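4.2 Item descriptions and the movement of cases

The second part of the study looked at the written descriptions that police agencies attach to physical items when a case is sent to the prosecutor. In Soltham, these descriptions are typed by the officer who books the item and are then copied into the Turnusano case system, where the prosecutor, the defense and the court clerk can all read them. The text is rarely changed after that point. Several later steps depend on it, including the exhibit list, the order for return of property and the notice sent to an owner when a charge is dropped.

We reviewed case files from two court divisions. Files were included if at least one charge had been dismissed before trial and at least one physical item had been booked. Files sealed by the court were left out, as were files in which the only item was a vehicle. Each description was read by two members of the research team, who worked separately and recorded whether it gave the type of item, the color, the quantity and any marking that would allow a reader to tell it apart from a similar item. Differences in coding were settled by discussion.

Clothing and footwear gave the coders the most difficulty. Officers tended to use a single general word, such as "shoes," for boots, sneakers and sandals alike. Quantity was also recorded unevenly. Some officers entered a pair as one item and others entered it as two, and the Turnusano form accepts either. When a case moved from one agency to another, the receiving clerk often had no means of knowing which practice had been followed.
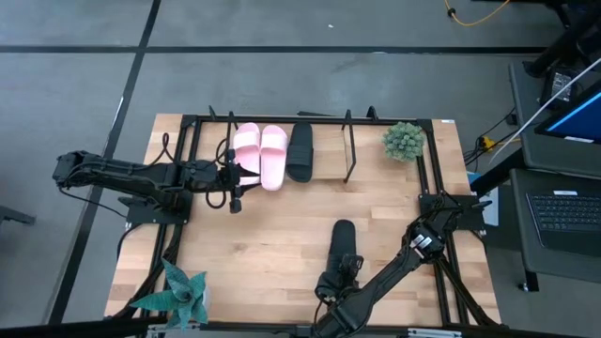

Figure 4. Slide sandals, pink, side by side on a wooden table.

The effect of a short description was seldom felt at the charging stage. Prosecutors interviewed for the study said that they relied on the incident report when deciding whether to file, and turned to the item list only when a hearing was near. Problems came to light later. In files where some charges were dismissed and others remained, the clerk had to decide which items were still needed and which could be released. A description that did not link the item to a charge left this decision to memory, or to a telephone call between offices. In one division such calls were noted in the file. In the other they were not, and we were unable to trace how the release had been approved.

Partial dismissals deserve separate attention for this reason. A full dismissal closes the file and starts the return process for everything held under the case number. A partial dismissal has no such effect. The items remain in storage under the same number, and the owner may receive no notice until the last charge has been resolved. Defense attorneys reported that clients asked about telephones, keys and everyday clothing more often than about items of high value.

Where several items of one kind were booked in the same case, color was the detail most often used to separate them. It was also the detail most often missing. The Utelon district, which joined the shared system later than the others, requires an entry in the color field before the form can be saved. Descriptions from Utelon were more complete on this point, although officers there were no more likely to record size or wear.

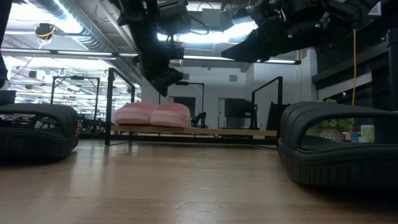 Figure 5. Slide sandals in two colors, black on the tabletop and pink on the shelf behind.

Training practice differed among the agencies. The Paulík manual, used by five of the agencies in the county, gives nine sample entries for personal property, none of which deals with items that come in pairs. Agencies outside this group relied on instruction from a senior officer during the first weeks of duty. We found no written record of what that instruction covered. Supervisors described it as consistent, while newer officers gave differing accounts of how a pair should be entered.

These findings should be read with some care. The files show what was written, and they do not show what the officer knew or told others at the time. A brief entry may have been clear to everyone who handled the case. We also did not examine files in which every charge went to trial, where the exhibit list is normally checked by both sides before the first witness is called. The question of how errors are corrected at that stage is taken up in Section 4.3.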